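From: So-yul Woo
To: Flikmont builders list
Subject: Re: Cooling loop in the Flikmont case, and a leak

On Wednesday Han wrote:

> Has anyone got a 280mm radiator in the roof of the Flikmont without
> taking a file to it? The Zanis block is on, the tubing is cut, and
> the top rail misses the pump by the width of my patience. Also there
> is a drip at the reservoir fitting. It is a very small drip. I am
> told they all start that way.
>
> Han

Han,

It goes in, but only if you turn it so the ports face the front, and only if you have small hands or a small friend. Mine took 14 screws and I finished with 3 left in the bag, which I have decided to regard as spares.

The rail comes off. The manual doesn't mention this, being mostly a list of languages it is available in. Undo the two screws behind the dust filter, slide the rail towards you and swear at it, and it drops out. You gain 8mm, and the pump wants 5 of them.

On the drip: take the fitting off and look at the O-ring before you tighten anything. The Puvov ones come with a ring that likes to fold over on itself when you screw it in dry. Wet it with a bit of coolant first, finger tight, then a quarter turn. I gave mine half a turn for luck in June and cracked the reservoir, so please learn from my generosity.

Then leave it on kitchen roll overnight with only the pump powered. White kitchen roll, not the sort with the ducks on. You will spend the evening wondering whether a duck has got darker.

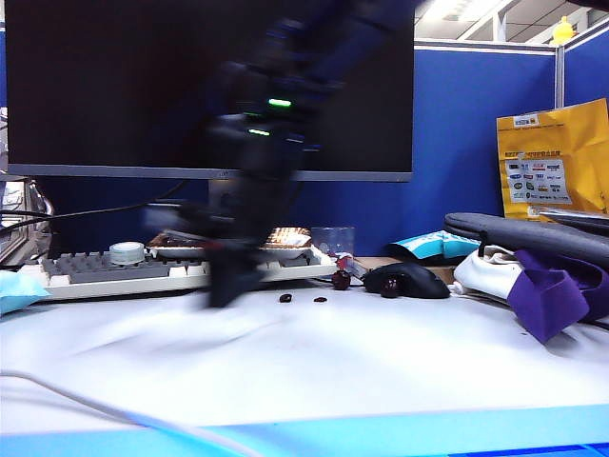

As for lighting, which you didn't ask about but will, I'd leave the strips until the loop is finished. I fitted mine first and had to peel the lot off to reach the drain port. If you must have some, go for a small amount in one colour. Two little green lights on black, like the pair on that arm, look far better to me than the full fairground, and they would suit the Flikmont's front panel nicely. The rainbow kit is still in my drawer if anybody wants it for the postage.

Let me know which way round the radiator ends up. And what fan screws did you get with yours, long or short? Mine were long, and went a good deal further in than I'd have liked.

So-yul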